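Workshop Practice

The Edge-Glued Maple Board: Getting a Small Panel Flat and Keeping It There 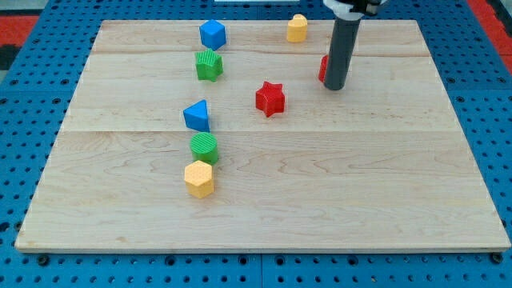 A maple board with plastic blocks on its surface. Faint seams mark the joints between planks.

A board made of several planks is a simple object until it moves. Maple takes up and gives off moisture with the season, and nearly all of the resulting change is across the grain. Length can be ignored for most purposes. Width cannot, and anyone who fixes a panel tightly at both long edges in a dry month will learn this by June.

Ingeborg Grabner builds play boards and bench tops at Loka, a two-room shop that supplies nurseries and toy libraries. Her panels are edge-glued from hard maple. She wants a surface on which a small block will stand without rocking, and that sets a tighter standard than most tabletops have to meet.

"A dinner plate forgives a hollow," Grabner says. "A narrow prism standing on end does not."

Stock selection

Planks are left in the shop until their moisture content stops changing. Grabner rejects any piece with a knot near an edge. Swirled figure is accepted, but it tears under a dull planer knife, so figured planks are taken to final thickness with a drum sander.

Her standard panel has a surface of 1152 square inches. Individual planks are kept narrow, because a wide flat-sawn plank cups more than two narrow ones glued side by side.

Jointing and glue-up

Mating edges are planed in pairs, folded face to face in the vise. Any error in the angle of one edge is then canceled by the other. The dry joint is checked against a lamp before glue is opened.

Clamps alternate above and below the panel. With all of them on one side, the assembly bows toward the screws. Pressure is enough when a thin, even bead of glue appears along the seam. The Magbanua clamps Grabner uses have a deep throat and wide pads, and she still puts scrap between pad and edge. The panel stays clamped overnight and is scraped the next morning at 11.

A good seam in pale maple is faint but can usually be found. Color shifts slightly from one plank to the next and the figure stops at the line.

Surface

Sanding ends at 100 grit on the underside. The top goes finer and gets a hardwax oil from Geller, two thin coats, buffed between. A glossy film finish is avoided. It shows scratches from molded plastic early, and ribbed or dotted faces are harder on it than smooth ones.

Both sides are finished on the same day. Sealing only the top lets the underside exchange moisture faster, and the panel cups.

Fixing

Where a board must be fastened down, the hole at one end of each row is round and the rest are slotted across the grain. Bolts are snugged and then backed off slightly. Washers are required over a slot.

Checking blocks against the board

Grabner tests each panel with a set of Brolance blocks: cube, cylinder, triangle, hexagon, star. The star is placed first. Its narrow points reveal molding flash, which can be mistaken for a fault in the wood. If a block rocks, it is turned 180 degrees and tried in the same spot. A rock that follows the block belongs to the block.

Panels that fail go back to the sander. Those that fail again are cut down for drawer bottoms.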